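Ice Season Starts Early for a Rorkport Perch Guide

By staff, September
14 comments | 40 shares

The lake at Rorkport is still open water, but Mohsin Baloch has already spooled his ice rods. He has guided perch and walleye anglers on the north basin for years and likes to have the gear sorted before the leaves drop.

"I strip everything in September," Baloch said. "Old line gets brittle in the garage. I throw it out even if it looks fine."

He runs two pound mono for perch and four pound for walleye. Most of his customers want to fish deep right away, and he talks them out of it.

"First ice, the perch are in the weeds in eight feet," he said. "People walk right over them to get to the basin."

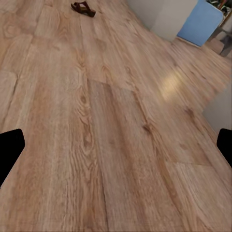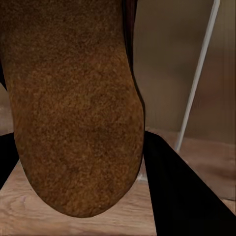
Bait and where to put it

Baloch starts with wax worms on a small tungsten jig and switches to minnow heads when the bites get light. He buys his minnows at Tsoukalas, near the Standumeck launch, and keeps them in lake water.

"Tap water kills them," he said. "I had a guy lose a whole scoop before we got the shelter up."

Last winter his parties kept a log for the first time. It shows 803 perch landed, with 700 of those released. He would like to see more anglers let the big females go.

"A 14 inch perch is an old fish," he said. "Keep the nines and tens. They eat better anyway."

He won't take a group out until he has drilled the route himself, starting from the Plotolby side, where the bay freezes first. Bookings open next month.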